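Folding and Sorting Assistants Wanted, Plundach Textile Reuse Room

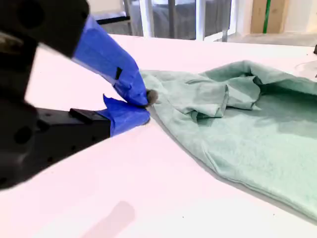

We're looking for two people who like fabric. You don't have to sew, and you don't have to know a jersey from an interlock on your first day (you will by your tenth!). What we do need is somebody who can stand at a table with a heap of soft, shapeless, badly behaved cloth and enjoy turning it into a neat stack.

Plundach takes in donated household textiles and clothing, sorts them, folds them and sends them back out to people who can use them. Knits are the bulk of it: throws, baby blankets, sweaters, scarves, cut lengths left over from somebody's big project. We also get towels, pillowcases and the occasional set of curtains that takes two of us and a lot of laughing to fold. Last year 1616 folded bundles left this room, and we would love to beat that.

The job

You'll work at the folding tables most of the day. A piece comes to you clean but rumpled, usually bunched up from the basket, and you find an edge, open it out, smooth it, check both sides and fold it to the size on the card. Then it goes to the shelf for its type and you reach for the next one. Small pieces take under a minute. A big loose-knit throw takes longer, especially if it has stretched out of square, and we'd much sooner you took the time than forced it.

Checking is half the work. You'll be looking for pulls, thin spots, holes, stains that survived the wash, missing buttons and labels that have come half off. Anything that can be mended goes in the mending bin with a safety pin next to the problem. Anything too far gone goes to Bralel, our recycling partner, who collects on the second Tuesday of the month. You will make mistakes with this at first and that's fine, the person on the next table will always take a second look.

You'll also:

Sort by fiber and weight, mostly by feel and by label
Put together bundles to order (a family bundle, a newborn bundle, a winter bundle)
Write the bundle cards by hand, so readable printing is a plus
Wipe the tables down between batches, and again whenever a fuzzy one has been through
Help unload on delivery mornings
Answer the phone now and then

About the knits

We get asked about this at every interview, so a few words. Knit fabric does not fold like a bedsheet. It creeps, it curls at the edges and it hangs on to whatever shape it was last dropped in. We lay it flat and pat it out from the middle with open hands, never tug it by a corner, and fold in thirds first. Soft brushed knits pick up every bit of lint in the building, so pale colors get done before dark ones. If that paragraph made you want to come and have a go, please apply!

Hours and pay

Both positions are part time, 17 hours a week, spread over three or four days. We can be flexible about which days, as long as you're able to cover delivery mornings, which start at 8:15. The rest of the week starts at 9:30 and we're done by 3. No evenings, no weekends. Pay is by the hour and is the same for everyone at the tables, and the rate is on the application form so you can see it before you fill anything in. Paid breaks, paid training and paid time off from the start.

The positions run through the end of March to begin with. We've applied for funding to go on after that and will tell you as soon as we hear.

The room

We're on the ground floor of the Conska building, in at the side door and straight down the hall. There's a ramp, the doors are wide, and the restroom is on the same level. You can work standing or use one of the tall stools, and plenty of us swap back and forth. It is a warm room in summer and we run fans. It's also a linty place to work, so if you have asthma or a dust allergy, come and spend an hour with us before you decide. Masks are in the drawer by the sink for anyone who wants one.

There is a radio. Whoever unlocks in the morning picks the station, and there's a strict rule against changing it before lunch.

Who should apply

People who notice things. People who can be patient with a pile that doesn't seem to get smaller until all at once it does. Maybe you've worked in a laundry, a hotel, a clothing store or a theater wardrobe, or maybe you've kept house for a big family and can fold a fitted sheet without swearing. All of that counts as experience here and we'd like to read about it. First-time workers and people coming back to work after a long gap are very welcome, and so are people who are still learning English. The bundle cards come with picture guides.

You should be able to lift a full basket (25 pounds or so when it's towels) with or without a cart, and tell colors apart well enough to match sets. If colors are tricky for you but the rest sounds good, apply anyway and mention it. There's lots of sorting that goes by weight.

What you'd learn

The first two weeks are training. You'll start on towels, move to flat knits, then sweaters, then the odd-shaped things. Once you're comfortable you can join the mending afternoons if you'd like to, where we do darning, simple hems and button replacement. A few people come for the folding and end up completely hooked on darning. Staff can also take the Varma fabric care course, which we pay for, and which covers fibers, washing and stain removal over six mornings.

How to apply

Pick up a form at the side door or ask us to mail you one. It's two pages. You don't need a résumé, though you can attach one. In the box at the bottom, tell us about a piece of cloth you've owned for a long time and how you look after it. We really do read these, and they're the best part of hiring.

Forms are due by 11th September. We'll invite people in the week after for a short chat and half an hour at the tables, paid, with a mixed basket to try. Wear something comfortable that you don't mind getting fuzz on.

Questions before then? Call and ask for extension 243, or stop by any weekday before 3 and knock loudly, as the fans may be on.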